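Umari Residential Opens Leasing Office for Bekden Court in Cestville

CESTVILLE – Umari Residential has opened a leasing and sales office for Bekden Court, a development of 40 attached homes on the former Siddiqui lumberyard site at the east end of Cestville. The office began taking inquiries in March and will remain open through the completion of the final building.

The development consists of 4 buildings arranged along a new private street. Two of the buildings will be sold as individual townhomes. The other two will be held by the company and offered for rent on annual leases. Site work began last year after the city approved a change in the zoning of the parcel from light industrial to medium-density residential use.

According to the company, the first building is expected to be ready for occupancy in September. It contains townhomes with either two or three bedrooms, each with a ground-floor entry, an attached single-car garage and a small fenced yard at the rear. The second building for sale will follow in the winter. The rental buildings are scheduled for the spring of next year, subject to weather and the delivery of exterior materials.

"Cestville has seen steady demand for homes that are smaller than a detached house and larger than an apartment," Umari Residential said in a written statement. "Bekden Court was planned with that demand in mind. We are pleased to offer buyers and renters a choice within the same neighborhood."

Prices for the townhomes have not been released in full. The company stated that a price list for the first building will be provided to registered buyers in April, and that purchase agreements will be accepted in the order in which complete applications are received. A deposit will be required at signing. Deposits will be held in escrow by a title company until closing and will be refundable for 30 days.

Purchasers of units in the first building may select from two interior finish packages. The standard package includes vinyl plank flooring on the main level, carpet in the bedrooms and laminate counters. The upgraded package replaces the counters with quartz and extends the plank flooring to the upper level. Selections must be made before drywall is installed in the unit. Changes requested after that point will be considered case by case and may carry an added charge.

The lumberyard closed several years ago, and the property had remained vacant while the question of its future use was before the city. An environmental review was completed as a condition of the zoning change. The review called for the removal of two underground fuel tanks and the replacement of soil in the area of the old loading dock. Both items were finished before foundation work began, and the closing report is available for inspection at the city planning office during regular business hours.

The original brick office of the lumberyard, which faces the main road, has been kept. It now houses the leasing and sales office. Once all units are occupied, the building will be turned over to the homeowners association for use as a meeting room and mail area. The painted Siddiqui sign on the west wall will be preserved under the terms of the site plan agreement.

Several conditions in that agreement concern traffic and drainage. The developer is required to install a left-turn lane at the entrance, to extend the public sidewalk along the full length of the property and to maintain a storm water basin at the low end of the site. The turn lane is to be in service before the first certificate of occupancy is issued. Residents of neighboring streets should expect lane closures near the entrance in June, between 9 a.m. and 3 p.m. Notices will be posted in advance.

Construction hours at the site are limited to 7 a.m. to 6 p.m. Deliveries will use the east gate only.

A homeowners association will be formed when the first building closes. Monthly dues will cover exterior maintenance, snow removal, landscaping, insurance on the shared structures and upkeep of the private street. Draft bylaws and a first-year budget will be furnished to each purchaser before signing. The rental buildings will contribute to the cost of the street and the basin under a separate agreement recorded with the deed.

Lease applications for the rental homes will not be accepted until January. Persons interested in renting may place their names on a notification list at no charge. Placement on the list does not reserve a unit. Household pets will be permitted in both the owned and rented homes, with a limit of two animals per unit and a deposit for renters. Smoking will be prohibited in all rental units and shared areas.

The leasing and sales office is open from 10 a.m. to 5 p.m. and by appointment in the evening. Visitors should use the parking area beside the brick building. The construction area is closed to the public, and tours of the first building will begin once interior stairs and railings have been inspected. Floor plans, a site map and the registration form may be picked up at the office or requested by mail.

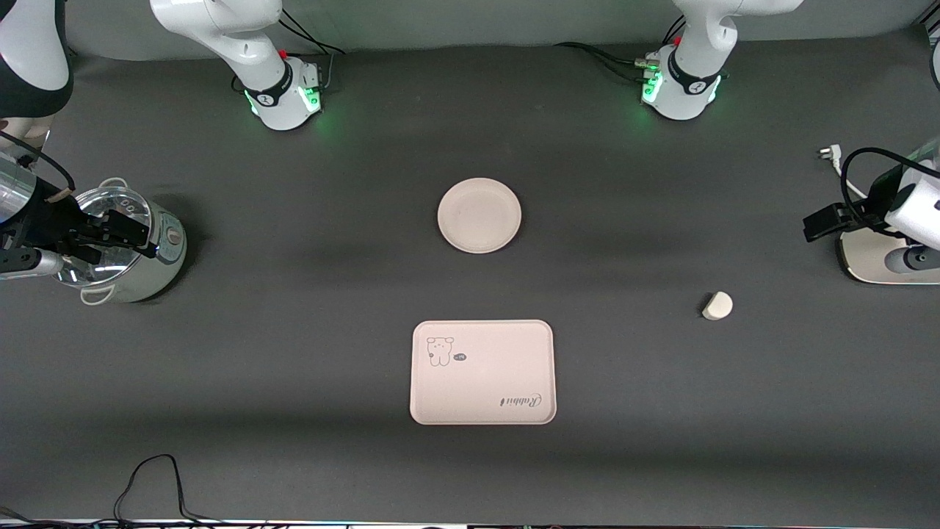 Registered buyers will be contacted in writing when tour appointments become available. Questions regarding the zoning approval or the site plan agreement should be directed to the Cestville planning office.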